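Plekunton 双臂单元 维护记录
七月,上午 9:40 开始

起因:右臂夹爪闭合到位信号偶发丢失。报警记录里最近一批循环 582 次,丢了 5 次,全部出现在手腕转到大角度的时候。夹爪本体先不动,从线查起。

断电,挂牌。右臂末端插头拆下,针脚无发黑,锁紧环松了不到半圈。手腕处线缆外皮有一段磨亮,没破。万用表量通断,静态都通;扭线时第三芯跳。换 Lolia 的备用线,旧线贴标签放柜子下层,先别扔,想剪开看断点在哪。

新线走线改了一下:腕部多留一个弯,扎带不要拉死,手能转动为准。上次就是扎太紧。左臂的线顺手检查,插头紧,未动。

底座螺栓按 Hodoroagă 那份表复拧,左臂有一颗能再走一点,已重新画线。右臂全部没动。

夹爪:指面用酒精擦过,导轨旧脂擦掉换新。闭合行程重新示教,原点偏移写 47(控制器内部单位),旧值 132 是装长指时留下的,一直没人改,怀疑和误报也有关系。改之前的参数已备份,文件夹名 Skoltton_旧。

上电,两臂回零正常。先空跑,低速,腕部来回转到极限,到位信号没再掉。然后上纸盒。

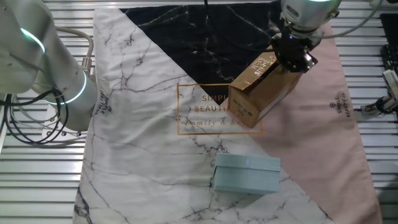 夹持力这次没有加,仍用原来的档位,先看行程改完后的表现。纸盒比塑料件麻烦,力大了压塌,力小了下垂。目前夹的是牛皮纸盒上沿,提起后盒身是斜的,下端朝垫布中间垂,下方还有那只浅蓝色盒子,放置点规划时要把下垂量算进去,不能只按指尖高度给。垫布有皱,放置高度以台面为基准另加余量。

待办:
旧线剖开,拍照
放置点 Z 向加余量,重跑一遍
夹持点往盒子中间挪,试一组
腕部走线跑满一个班后再看磨痕
左臂那颗螺栓下周复查画线

11:25 收工,单元留在低速模式,钥匙在柜内。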